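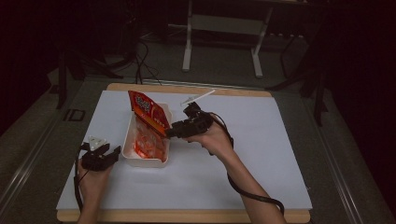

Wubit Degefa
November

Opening flow packs without shredding them, a short thread. The red package in the white tray is the test piece.

Work over a tray. Crumbs and small pieces stay in it, and a rim on all four sides matters more than depth.

Lift the flap from its lower edge and peel it up and back at a low, steady angle. A jerk starts a side tear, and a side tear in printed film does not stop where you want it to.

Film this thin has almost no stiffness flat. Put a slight curve in it and it stands up by itself, which makes it much easier to keep out of the way of the contents.

Log so far: 156 packs opened, 30 with a side tear. Most of the 30 were scissor starts with a ragged first cut.

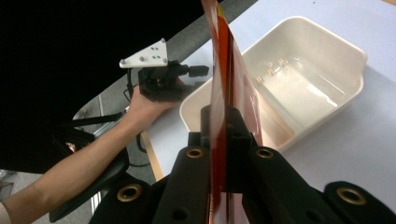
Hằng Kim replied that she gets fewer tears if the pack has been in the fridge for an hour first, and asked whether I had tried it.

I have not. All 156 were at room temperature. I will run 30 cold ones and post the count under this.

Trays wash at the end of each batch. Film goes in a separate bag, folded once with the printed side in.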